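Home Issues Articles Authors Submit Contact

4.2 Group work after return

The second strand of the study looked at the painting and song groups run for young people who had come back from armed groups. Neusa Barbosa led the fieldwork in Tokance, Elaine Conceição in Bragança. Same outline in both towns, same age band. Different churches hosting, different habits. Attendance was kept on paper sheets and some of the April sheets are missing, see the note under 4.4.

Interviews first. Short, often in the doorway, often broken off when a relative arrived. We did not push for accounts of fighting. Most talked about food, school fees, who would and would not greet them. Faith came up early and without prompting. "I was praying but I did not know who was hearing" (girl, Tokance). A few refused the word forgiveness altogether and the group leaders let that stand. 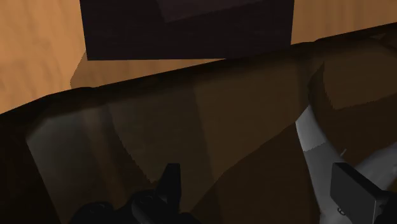

Leaders in Bragança used the psalms of complaint more than we had expected. Read aloud, then left. No sermon after. In Tokance the singing took over and the painting was dropped for a while, which makes comparision between the towns harder than planned.

Household survey: 300 homes visited, mostly on foot. Questions on sleep, quarrels, worship, work. Parents gave steadier answers than the young people did. Several mothers said the child prayed again before he or she spoke freely at table. Order of events here rests on memory and we treat it with care. 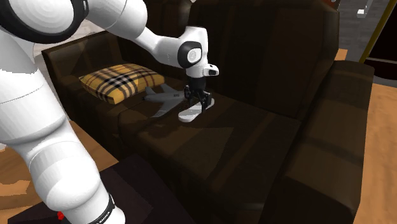 Older residents compared the returns with those of 1968, when there was no group of any kind and families were told to keep quiet. Some still thought that was the better way. The pastors mostly disagreed, but not all, and one withdrew his hall half way through.

Figure 4. Robot arm, sofa and toy airplane.

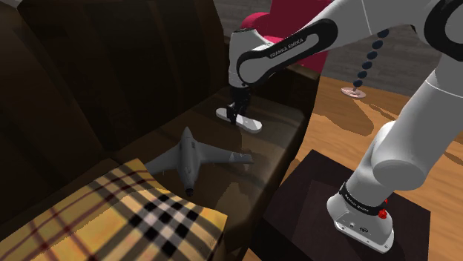
Drop-out was heaviest in planting season. Those who left were not followed up unless a leader happened to meet them, a clear weakness. Barbosa's field notes suggest work and distance, Conceição's point more to shame. Both could be right. We cannot seperate the two with the data we have, and the sheets from Tokance do not record reasons at all.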